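Radka Živković bought the arm in January, secondhand, from a packaging firm that was closing one of its lines. It came on a pallet with no manual and a controller that would only talk to a laptop older than some of the people who now use it. She and Adjoa Darko moved it into the Harkum workshop on a Saturday morning and spent most of that day getting it up a ramp.

"I had a drawing of the doorway with measurements on it," Živković says. "I had not measured the pallet."

Harkum is a shared shop with 18 members, most of them woodworkers. Živković repairs sewing machines for a living and Darko teaches math at a middle school. They split the cost of the arm between them and pay for a second bay to keep it in. The project is called Skemeck, a name Darko's nephew came up with, and what it does is push blocks around a board.

Asked why pushing, Darko says it was a decision about money first. A decent gripper cost more than they had left. A rod cost almost nothing.

"With a rod you can't pick anything up, so you have to think about what happens when you shove something," she says. "It turns. It catches on its neighbor. A round one goes where you push it, more or less, and a star does something else. I thought that would be boring for two weeks and then we'd buy the gripper. We still haven't bought it."

The table was the biggest single expense after the arm. Their first one was a workbench with a sheet of particleboard screwed down on top, and every time somebody ran the planer next door the whole thing crept. The second is blue plate with a grid of holes, bought as panels, and the board is bolted to it along the front edge.

"Now if I say a block is in a place, it's in that place tomorrow too," Živković says. "Before, I was chasing errors that were just the table moving."

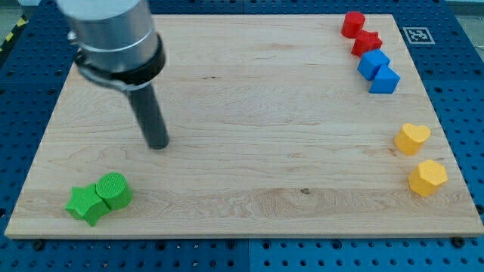 Skemeck: the board and the blocks

The board is a pale hardwood panel that Živković planed and sanded herself, with help from a member who makes cutting boards. She left a slight bevel on the edges. There is a small knot in it toward the front, and she went back and forth about cutting around that.

"It's flush. I ran a fingernail over it a hundred times. The blocks don't care."

There are eight blocks in four colors, two of each: a star and a cylinder in green, the same pair of shapes in red, two in blue, and a heart and a hexagon in yellow. Darko wanted shapes that would not all behave alike. The tops are left finely ridged. The heart is the one she complains about most. Push it on a lobe and it swings around the rod, and by the time the program has noticed, the block is facing the wrong way and has traveled half as far as it should have.

The job they run most evenings is sorting by color. The program gets a layout and has to put each color together in its own part of the board, keeping the middle clear so the arm has room to work. Darko writes down every run in a school notebook. They have logged 3,000 pushes since the new table went in, where one push means the rod goes down, moves in a straight line and lifts.

"Some evenings it's 24 pushes to sort the board and some evenings we stop it and go home," she says. "The bad ones are nearly always a block that has ended up too close to the edge. The rod needs to get behind it and there's no behind."

For finding the blocks they use a camera and a printed square marker that lies on the table just past the right side of the board. The marker gives the program a fixed point to measure from. Živković printed the first one on glossy paper and lost two evenings to glare from the ceiling lights. She reprinted it on plain paper and the trouble stopped.

The software is mostly Darko's. She started from a free package called Flilau, which handles the arm's motion, and wrote the part that chooses which block to push next. She describes it as a long list of rules and says she isn't proud of it.

"It's if this, then that, for pages. A student of mine looked at it and asked if I was okay. But I can read it, and when it does something dumb I can find the line."

Safety took up more of the early talks than either of them expected. The other members were not keen on an industrial arm in a room where people walk past carrying lumber. The two agreed to put down yellow and black striping, to cap the speed well under what the arm can do, and to keep one person at the stop button whenever it is powered. The button came off an old Vanhove lathe.

"That was fair," Živković says. "I'd have asked for the same. I wouldn't want to meet it at full speed either."

She has hit the button for real a few times. Once the rod came down on top of a block and kept going, and they found out afterward that the height had been entered in the wrong units. The block survived with a dent. The rod's mount did not, and the collar on there now is the replacement.

Next they want to try shapes sorted by kind, with the colors ignored. Darko thinks the program will need a better way to plan ahead, as it only ever looks at the next push. Živković wants to fix the cable run first. It snags when the arm reaches for the back corner — she has tied it up twice and it works its way loose again.

They are at the shop on Monday and Thursday evenings, and members are welcome to come by and move the blocks around between runs. Darko asks only that they stay outside the tape until the arm is parked.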